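3.2 Materials and preparation of the test surfaces

The choice of surface was discussed for a long time before the household study began. In earlier work on kitchen hygiene, many authors used freshly cut coupons of a single timber, because these are easy to sterilise and to compare. Such coupons are, however, quite far from the objects which people keep at home. A board in daily use is normally made of several strips glued side by side, and the strips can differ in colour, in density and in the direction of the growth rings. We therefore decided to work with complete boards and to accept the larger variation that comes with them.

The boards were obtained from two makers, Dotex and Rondetti. Both makers supplied boards with an untreated surface, and the oil was applied later in our own laboratory. A food-grade oil sold under the name Fistik was used for all oiled boards. It was spread with a cotton cloth, left overnight and wiped in the morning. Boards in the control group were handled with a dry cloth in the same manner, so that the mechanical effect of wiping was equal in both groups.

Each household received one board and was asked to use it for the cutting of vegetables, bread and cooked food only. Raw meat was excluded for reasons of safety. The participants filled in a short diary, in which they wrote what was cut, how the board was cleaned and where it was left to dry. The diaries contained 1,715 entries in total. After removing the entries where the cleaning method was missing or could not be read, 588 entries with complete drying information remained for the analysis given in Section 4.

The boards stayed in the households for 21 days. They were collected on a Wednesday and weighed on the same afternoon, before any sample was taken. Weighing was done by the second author on a balance with a flat pan, and each value is the mean of 3 readings. When the readings of one board did not agree within the tolerance of the balance, the board was left in the climate room for one hour and the weighing was repeated.

3.3 Strip pattern and the selection of sampling points

A practical difficulty was to decide from which part of the board the swabs should be taken. In the pilot phase, which was carried out in February, the sampling points were placed on a fixed grid measured from the lower left corner. This method is simple, but it does not respect the construction of the board. Some points fell in the middle of a strip and others fell directly on a glue line, and the two kinds of point were then treated as equal in the calculation. Ross, who repeated a part of the pilot with her own grid, obtained a clearly different ranking of the same boards.

For the main study the grid was replaced by a strip-based scheme. The strips are numbered from the near edge to the far edge, and the sampling points are placed along the centre line of a strip or along a joint, but never between them. The colour of the strip is noted as pale or dark. Where the operator is not certain, the strip is noted as mixed and is left out of the colour comparison. A board of the glued-strip type, with paler and darker bands running along its length, is given in Figure 4.

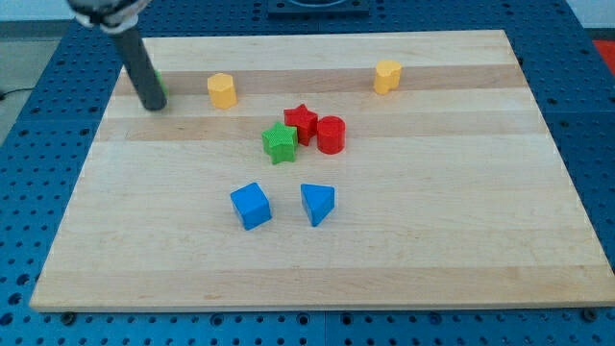
Figure 4. Light-coloured board of the glued-strip type, with alternating cream and honey-tan grain.

The difference in tone between strips can be small, and it depends on the light in the room. Two operators, Dhillon and Ross, classified all strips independently of each other and without knowledge of the swab results. Cases of disagreement were noted as mixed. We did not attempt to identify the timber of single strips, because this would have required cutting the boards, and the participants had been promised that they could have them back.

The swabs were moistened, drawn along the marked line with even pressure and placed in tubes with Sisay transport medium. Samples from joints and samples from strip centres were kept in separate racks and were processed in random order. The edges of the boards were not sampled. They are touched by the hands more often than by food, and a separate protocol would be necessary to treat them correctly. The effect of the drying position, which was either flat or upright against a wall, is examined in Section 4.1 together with the diary data.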